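June 24, 2021
Gripper kit review, notebook of the Queiroz room

Second entry about the hand-held gripper kit from Skalia. The trial period is 30 days and we are at day 26, so I try to write down everything that is still open before we decide to keep it or send it back to them.

Cables first. They leave the grippers at the back and go down past the hand, and after a while I feel the weight of them in the wrist. Iolanda Paiva asked Skalia for a longer version with softer jacket. They answered that it comes in November, price not known. The Noltenach kit has a clip for the forearm and I miss it here.

The jaws open wide enough for everything on our list. With thin objects I am less happy. A rubber band lying flat on the white surface is a good test, because the tips must come down very low and close evenly. I did four tries with the right hand and four with the left. Right: all picked. Left: two lost, the tips close a little crossed. Must check if it is the gripper or my hand. Exchange the two and repeat.
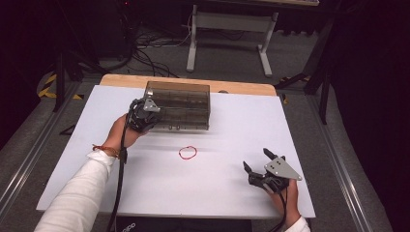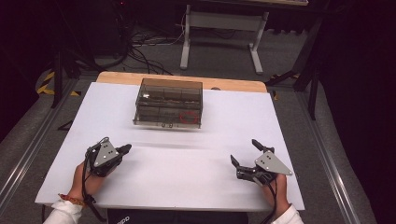

Both grippers in hand at the white work surface, divided plastic box toward the back.

The gray triangular plates on top are fixed with small bolts. I tightened the left one yesterday and marked the bolts with paint pen. The manual does not give the torque, I wrote to Skalia about it.

Software: the Plaltach plugin reads both grippers, but after restart it sometimes changes left and right. Workaround is to connect left first and wait for the tone. Genivaldo Fagundes thinks it is the USB hub. He will bring another one.

My opinion until now: mechanics good, documentation weak, support polite but slow. I would keep it if they replace the left unit or explain the crossed tips.

To do:
- exchange left and right, repeat the rubber band
- try other hub
- ask for the price of a second set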